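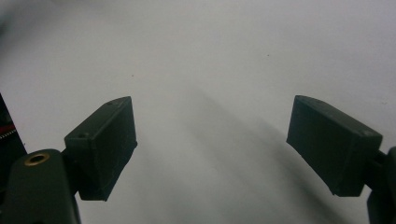 White surface, soft gray shadow.

Quick one tonight, I have maybe forty minutes before bed and a pile of notes from the film weekend that I can't read anymore because I wrote half of them in the dark.

So. The Trunach. If you don't know it, it's an old single-screen place two towns over, 211 seats, balcony closed since forever. In September they run a short season of older films on actual prints. I went to four of the six. Missed the musical (work) and the western (didn't want to, sorry).

Main event for me was Gremero. I have been trying to see this movie for years. Black and white, a port town, a customs clerk who stops going home after his shift and just walks. That's the plot, pretty much. He walks, he eats soup, he gets into an argument about a bicycle. A ship comes in. I loved it so much that I missed my bus thinking about it and had to wait for the last one.

The version they showed runs long. There's a shorter cut that went around on tape and that's the one I'd read about, where the soup scene is maybe a minute. In the print it just keeps going. He finishes the bowl, he looks at the bowl, the woman behind the counter fills it again without asking. Somebody behind me laughed and then stopped laughing. I think that's the best scene in the movie and I'm mad at whoever cut it.

Sound was rough. Real rough in the first reel, a sort of frying noise under all the dialog, and then it cleared up in time for the harbor. Subtitles were burned in and white on white whenever anyone stood near a window, so there's a whole conversation with the landlord I can't tell you anything about. Rent, I assume.

Second night was Moltex. Different animal. Color, loud, a factory comedy that turns into something meaner around the strike. I'd seen it once on a laptop and thought it was fine. On a big screen the color is nuts — the orange of the overalls, the green paint on the stairs, everybody's face a bit too pink. The print had faded some I guess, but it works for it. The crowd was bigger too, mostly people my parents' age who knew the songs. They sang! Under their breath, but they sang.

I still don't think the ending lands. The foreman gets his speech and then there's a second speech, and by then my leg had gone to sleep. But the dance in the canteen, one shot, no cuts that I could spot, trays going everywhere. Go watch it for that.

Nerd corner. I've been trying to find out how many people saw these when they were new and it's a mess. The program sheet says Gremero opened in a hall with 2,000 seats, and sold 1,772 tickets on the first night, which sounds great. Then an older festival booklet I have at home gives 3,676 for the whole first week. So either everybody went opening night and then told thier friends not to bother, or one of the two is wrong. My money's on the booklet. If anyone has a better source please write, my address is on the about page. 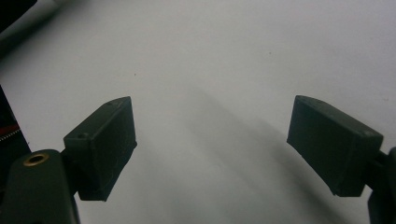
Anozie, and then I'm going to bed

Third pick was Anozie and I'll be short because I need to see it again before I say anything smart. Two sisters, one house, one of them is selling it and hasn't said so. Almost all of it happens in the kitchen and on the back steps. There's hardly any music until the last ten minutes and when it came in I jumped.

The older sister is the one everybody writes about, but I kept watching the younger one. She does this thing of answering a question while already leaving the room. Every time. By the third act when she sits down to answer, you know it's bad news before she opens her mouth.

Fourth film was a program of shorts, mixed bag, one about eels I liked a lot. Will try and do a seperate post on those if I can make out my handwriting.

Practical stuff if you're going next year: the seats on the left side are better sprung. Cash only at the counter. Coffee is bad, the poppyseed cake is not. Get there by 6:30 if you want an aisle, and bring a sweater, the heat doesn't come on till the second reel.

Last bus is 11:40 p.m. from the stop across the road, the one by the pharmacy.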